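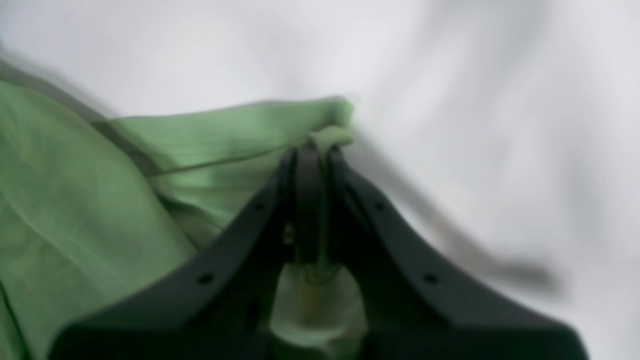 *白い布地の上の、淡いグリーンの布*

## 「しなければならない」と「することが望ましい」のあいだ

2024年12月26日

年内の仕事がようやく片づきました。台所でほうじ茶を淹れて、みかんを二つ食べて、さて大掃除でもと思ったのですが、その前にどうしても今年の仕事のことを書いておきたくなってしまいました。掃除はまた明日です(去年も同じことを書いた気がします)。

前にも少し書きましたが、この春から、配電盤をつくっているSendlowという会社の社内規程を英語から日本語に直す仕事をしています。工場の電気設備をどう据えつけて、どう点検するかを決めた規程で、本文が74ページ。読み物としての面白みは、まあ、ありません。でも私はこういう文章がけっこう好きで、夜中にひとりで読んでいると、書いた人の性格がにじんでくるようで楽しくなってくるんです。この条を書いた人は心配性だなあ、とか、ここだけ急に気が短くなったなあ、とか。

で、今年いちばん悩まされたのが、shall と should でした。

翻訳をなさる方には今さらの話だと思いますが、規程類ではたいてい shall を「しなければならない」、should を「することが望ましい」と訳し分けます。最初に対応表をつくって、あとは淡々とあてはめていけばいい。私もそのつもりで3月に対応表をこしらえて、意気揚々と始めました。

ところが、4章の点検の項でつまずきました。扉を開ける前に電源を切り、電圧がないことを確かめる、という手順のところが、なぜか should で書かれているのです。表のとおりなら「確認することが望ましい」。うーん、と声が出ました。確かめないで手を入れてもいいように読めてしまいます。かといって、訳者が勝手に「しなければならない」に格上げするのもおかしな話です。原文が should なら should と訳すのが私の仕事で、規程の中身を決めるのは規程の持ち主ですからね。

三日ほど机の上でこねくり回したあげく、先方の窓口のKasun Sikderさんにメールを書きました。もう何年もおつきあいのある方で、質問を送るといつもこちらの三倍くらいの長さの返事をくださいます。私も長いほうなので、往復するとちょっとした文通です。

Sikderさんのお返事によると、その章はもともと、Pultgateの工場で使っていた新人向けの手引きを取り込んだものだそうです。手引きのころは先輩が横で教えるような調子で書いてあって、should も「こうするんだよ」くらいのつもりだった。それが規程に引っ越してきたとき、言葉だけがそのまま残ってしまった、と。なるほどなあ、と思いました。人に話しかけるときの should と、条文の should では、同じ顔をしていても重さが違うのですね。

結局、原文のほうを直してもらうことになりました。ただ、これがまた時間のかかることで! 改訂案を各工場に回して意見を集めたら、837件も返ってきたそうです。点検の項についてはすんなり通ったのに、同じ章にある「十分な作業空間」という言い方をめぐって、延々と議論になったとか。十分とはどれくらいか、数字を書くべきだ、いや、数字を書くとそれさえ守ればいいと思われる、というやりとりだったと聞きました。

これは私、どちらの気持ちもわかるんです。「十分な」とだけ書かれたら、現場の人は困りますよね。私だって「十分に火を通す」と書いてあるレシピの前で、鶏肉をつつきながら途方に暮れたことが何度もあります。でも数字が書いてあればあったで、盤の前に700ミリ以上あけること、とあれば、きっちりその幅の隣に脚立や段ボールを積む人が出てくる。最後は、まず目的を一文で書いて、そのあとに寸法を添える形に落ち着きました。訳すほうとしても、目的が先に書いてあるとずいぶん助かります。迷ったときに戻る場所があるので。

そうそう、この件で参考にと、Abdelazizという古い用語集を貸していただきました。もう刷っていないらしく、表紙の角がすっかり丸くなっています。鉛筆の書き込みがあちこちにあって、adequate の項には小さな字で「誰にとって?」と。どなたの字なのかはSikderさんもご存じないそうですが、見つけたときはうれしくて、しばらくそのページを開いたまま机に置いていました。

対応表のほうは、should の行に「元の文書の種類を確かめる」と書き足しました。ほかにも may と can の行がだいぶごちゃごちゃしてきたので、お正月のあいだに整理するつもりです。may not が「してはならない」なのか「しないことがある」なのか、これもひと騒動あったのですが、書きだすとまたお茶が冷めてしまうので、次の機会にします。

年が明けたら、今度は附属書の翻訳が始まります。Dumovardという新しい盤の据えつけ要領で、表がとても多いらしいです。老眼鏡を新調したほうがいいかもしれません。

今年も長い文章におつきあいくださって、ありがとうございました。コメントをくださった方へのお返事は、掃除の合間に少しずつ書きますね。みなさま、どうぞあたたかくしてお過ごしください。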